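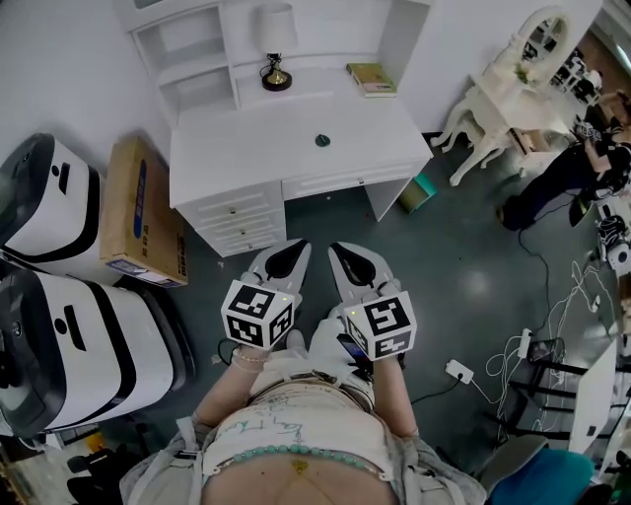

Tamuno Street Community Garden
Minutes of the March general meeting

Meeting opened 6.35 pm in the side room.

Present: Esperanza Villanueva (chair), Montserrat Quintana, Sihan Jin, Begoña Escobar (minutes)
Apologies: Yolanda Pacheco

Previous minutes
Accepted with one correction. The hose reel was bought by Sihan, not Montserrat. Moved Montserrat, seconded Sihan. Carried.

Water
The second tank has been sitting on its slab since summer without a pump. Sihan has two quotes. Plustamberg can supply and fit for $800 including the pressure switch. Drollex is cheaper but does not do the wiring. Agreed to go with Plustamberg. Sihan to book and to ask whether the 3,000 litre tank can be joined to the same line later.

Montserrat reported that the tap by the north gate still drips. Washer to be replaced before the pump goes in.

Plots
Plots 2 and 5 are vacant. Plot 5 has couch grass along the back edge and will need digging over before it is offered. First on the waiting list has moved to Bidar and no longer wants a plot. Begoña to write to the next two names.

A member asked whether sheds may be put on plots. The rule is no fixed structures above fence height. Left as is.

Compost
Bay three is too wet. Members are asked to put in torn cardboard with kitchen scraps, and no citrus by the bucket. Esperanza will put a new sign on the bays.

Autumn plant swap
To run from 9 am to noon. Yolanda sent word that she can bring trestles. Pots must be labelled with the plant name. Leftovers go to the school.

Other business
Gate code to change at the end of the month. Montserrat to email the new one to plot holders.

Meeting closed 7.50 pm.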